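4.2 Knowing a vehicle by heart

We turn now to the part of the study that gave us the most pleasure to carry out, and which we had, if we are frank, expected to fill only a paragraph or two. When we asked players of Damholm to tell us about the vehicle they drove most often, we thought we would hear about top speed, handling and perhaps the price at the dealership in Narton. We did hear about those things, but usually late in the conversation and rather briefly. What came first was nearly always a story: the van that was stolen back from the police pound, the lorry that somebody's younger brother drove into the harbour, the little Kang saloon kept in a safehouse garage for years and never once resprayed.

Of the 73 players who took part, 34 also kept a play diary for us, and it is largely the diaries that we draw on in this section. They are lovely documents, some of them very long indeed, and we have tried to let their tone come through even where space has obliged us to shorten them.
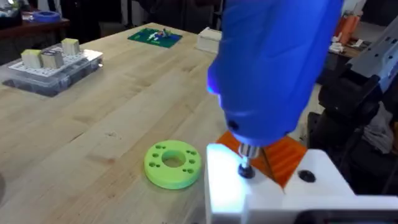

The diaries show quite plainly that a vehicle's standing among players has rather little to do with its figures. The Kang saloon is a good case. It is slow to pull away, it rolls badly in the corners on the Pilton road, and the game's own menu places it near the bottom of its class. Yet it turns up in diary after diary, often with a pet name, and several players told us they would go out of their way to find one parked in the street before starting a mission that hardly called for a car at all. One wrote that it was "the car I learned the map in, so it still feels like mine even when I've just pinched it". We found ourselves coming back to that sentence many times while we were coding the material.

It may help to say a word about how the coding was done. Every passage that mentioned a vehicle was read twice, by two of us working apart, and given one or more of 9 codes, among them "first vehicle", "rescue", "shared joke" and "loss". Where we disagreed we sat down and talked it through, and where we still disagreed we kept both codes and left it at that.

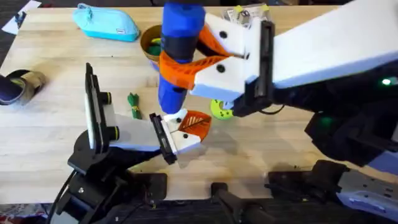
Figure 5. Two robot arms working over a light wooden tabletop, one of them carrying an orange 3D-printed finger.

The code we applied most freely was "shared joke", and it deserves a little more room than the others. Damholm has a large and talkative fan encyclopaedia, and the 4,000 edit comments we collected from its vehicle pages are full of small quarrels carried on in good humour. Should the prison van be filed under police vehicles or under buses, given that it behaves like a bus in every respect except the siren? The matter has been settled and unsettled more often than we cared to tally. Players who had never edited a page in their lives knew about the argument and had a firm view on it.

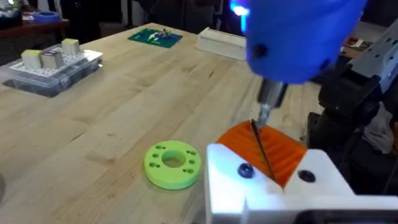

Figure 6. A black drill bit held in a silver chuck, its tip against a ribbed orange part in a white 3D-printed fixture.

There were sadder entries too. A patch released in April changed the way garages stored vehicles, and a number of players lost something they had been keeping. The replacement was easy enough to come by, and those affected said as much themselves, but it did not seem to comfort them greatly. "Same model, same colour, wrong car," one diary reads, and the entries then stop for a while.

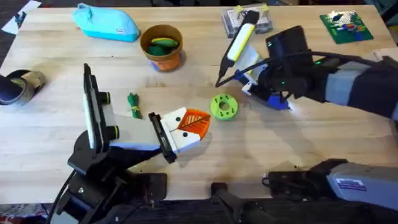
Figure 7. The left arm's black gripper holding a small orange-and-white object above the table.

We would not wish to make too much of this. Our players came to us through a notice on a fan forum, and people who answer such notices are likely to be fonder of the game than most. Those who play Damholm for an evening and put it away again are missing from our account, and their cars may well be nothing more to them than a way of getting from Narton to Pilton. The interviews taken up in Section 4.3 go some way towards this, as they include several players who had stopped playing well before we met them.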